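2018年8月31日(金)
記録:コーリー・トレヴァスキス

パートナー営業定例の議事録です。いつもの書記がお休みなので今回は私が書いています。議事録というより私のメモに近いですが、決まったことは全部入れたつもりなので、抜けがあったら月曜の昼までに教えてください。

出席は東日本チーム全員と、西日本から電話で2名。マノン・ラヴォワさんは前の商談が延びて途中からの参加でした。なのでマノンさんの議題を後ろに回して、順番を少し入れ替えています。

1. 前回の宿題

代理店向け価格表の改訂版、できました!共有フォルダの「価格表」の下に置いてあります。古いほうは「旧」フォルダに移したので、ブックマークしていた人は貼り直しをお願いします。先月うっかり古い表で見積もりを出した件(はい、私です)は、先方にお詫びして差し替え済みです。

登録フォームの住所欄が長いビル名を受け付けない問題は、まだ直っていません。情シスからは来週中と聞いています。それまでは備考欄に書いてもらってください。

2. パートナー登録の状況

登録社数は8月末で282社になりました。数字だけ見るとにぎやかなんですが、今期に一度でも案件登録をしてくれたのは201社です。残りをどうするかで結構長く話しました。

西日本の意見は「休眠扱いにして担当を外そう」。私は正直、もう一回だけ電話してからでもいいんじゃないかと思っていて、そう言いました。担当が替わったことを先方が知らないだけ、というケースを春に何度も見ているんですよね。結局、まず各担当が自分の受け持ち分に連絡して、返事がなかったところだけ次回リストにして持ち寄ることになりました。電話の台本は作りません。各自の言葉でお願いします。

3. ボルジャー社との共同提案

ボルジャー(Bolger)さんとの共同提案、先方の課長さんがかなり前向きです。ただ、保守の一次受けをどちらがやるかが宙に浮いたままで、見積もりが止まっています。うちで受けると夜間の体制が足りない、先方で受けると今度は利幅がほとんど残らない。どっちも痛い。

平日の日中はうち、夜間と休日はボルジャーさん、という折半案が出て、これで一度ぶつけてみることにしました。書面にする前に電話で感触を聞きます。担当は私。来週の前半に連絡します。

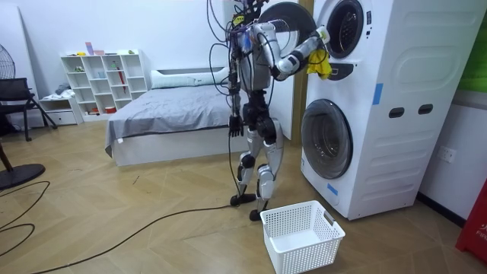 あわせて、契約書のひな形も見直したいという話になりました。今のものは再販だけを想定していて、保守を分担する条項がどこにもないんです。法務に渡す前に、営業側で「最低限ここは欲しい」という点を箇条書きにしておきます。項目の案がある人は私にメールをください。件名は何でもいいです、探しますので。

4. ドルレックの地域割り(ここからマノンさん合流)

ドルレック(Drulleck)さんから、北関東も担当したいという正式な申し入れがありました。実績は文句なしです。困るのは、同じ地域をすでにエベックス(Evex)さんが持っていること。独占ではないので契約上は問題ないのですが、何も言わずに二社目を入れたらそりゃあ怒りますよね。

マノンさんの提案は、地域でなく業種で分けるというもの。ドルレックさんは食品工場に強く、エベックスさんは病院と介護施設が中心なので、意外ときれいに分かれそうです。みんな「ああ、なるほど」という感じでした。私も賛成です。

ただ、どちらにも当てはまらない物流倉庫をどうするのかという質問が西日本から出て、これは持ち帰り。マノンさんが両社に別々に会って、希望を聞いてきてくれます。案件登録は先着優先という今のルールは、当面そのままです。

5. 12月のパートナー会

会場はまだ仮押さえです。招待は35社に絞る案で進めます。去年は広く声をかけすぎて、一社ごとにゆっくり話せなかったという反省がありました。立食か着席かで意見が割れましたが、着席派が多かったので着席で見積もりを取ります。私は立食派でした(負けました)。

表彰は今年もやります。ただ売上の順位だけだと毎年同じ顔ぶれになってしまうので、新規開拓の部門を足すことに。選考の基準はマノンさんがたたき台を作り、次回みんなで見ます。

6. 新人の担当引き継ぎ

10月から加わる新人さんに、まず12社を引き継ぎます。ベットサイド(Betside)さんは注文の頻度が高くて担当者さんも話しやすい方なので、最初の一社にちょうどいいのではという声がありました。初回訪問には私が同行します。

引き継ぎシートは人によって書き方がばらばらなので、せめて「先方のキーパーソン」と「過去にもめたこと」の二つは必ず埋めてください。後のほうは書きにくいのはわかりますが、私が新人のとき一番助かったのがこの欄でした。

7. その他

・交通費の締めが一日早まっています。経理からのメールを見てください。
・デモ機の貸出表、返却日が空欄のものがあります。心当たりのある人は埋めておいてください。
・会議の時間が毎回延びるので、次回は最初の30分で数字の話を終わらせてみます。言い出したのは私なので、進行も私がやります。

宿題のまとめ

トレヴァスキス:ボルジャーさんへの電話、契約書の要望リスト、新人さんとの同行日程の調整
ラヴォワ:ドルレックさん、エベックスさんとの個別面談、表彰基準のたたき台
西日本:12月の会に招待したい会社の候補出し
全員:案件登録のない会社への連絡、引き継ぎシートの記入

次回も同じ会議室です。西日本の皆さんは電話の番号が変わりますので、前日に送る案内のほうからかけてください。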